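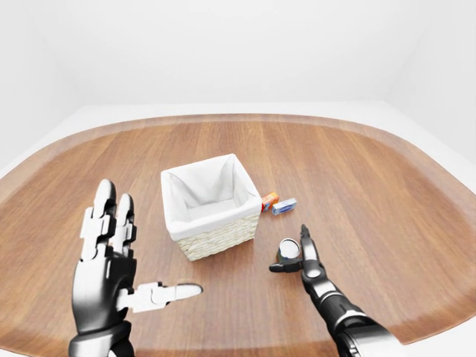
Review: Diston sim teleoperation kit, after a month of recording

Posted 2025-04-04

We bought the Diston kit to record two-handed tabletop demonstrations in simulation. It comes as a pair of tracked gloves, a headset, the scene software and a folder of ready-made tasks. I had been using Niven's older setup before this, so most of my comparisons are with that.

The task I spent the most time on is basket packing. You get a round-edged wooden table in a plain white room, a lined basket in the middle, a few small grocery and medicine-sized items, and two robot hands driven by the gloves. Everything on the table goes into the basket, then the scene resets with the items in new spots.

Setup took most of an afternoon. The gloves paired right away, but wrist calibration had to be done 2 times before the forearms lined up with mine. After that it held well from one session to the next.

Recording itself is good. Start and stop are on a foot pedal, and a bad take can be thrown out on the spot. Over March I recorded 345 episodes of basket packing and kept nearly all of them. Each episode saves joint positions, the head camera view and a task label. The export went into Jastness, our training code, with one small change to the config file.

Grasping is where it gets harder. Flat boxes are the worst. They sit low on the table, and the fingertips tend to push them along before they get a hold. Small cylinders are easier if you pinch them from the sides and stay low. There is no touch feedback in the gloves, so you go by the shadows under the fingers - it works, but it is tiring. I stopped trusting my own takes after an hour or so.

The rooms are too plain for my taste. White walls and even light are fine for a first policy, but I wanted clutter and worse lighting. The Zikance scene pack adds both and costs extra. I think some of it should have been included.

The other complaint is the episode browser. It shows 14 clips to a page and has no search. With a target of 3000 episodes for the full set, that is a lot of clicking. I ended up writing a short script to sort them by label.

Good: stable tracking, quick resets, clean export.
Bad: no touch feedback, bare scenes, poor browser.

I would buy it again for pick-and-place work with two hands. For anything that depends on feeling contact, I would wait for the next version of the gloves.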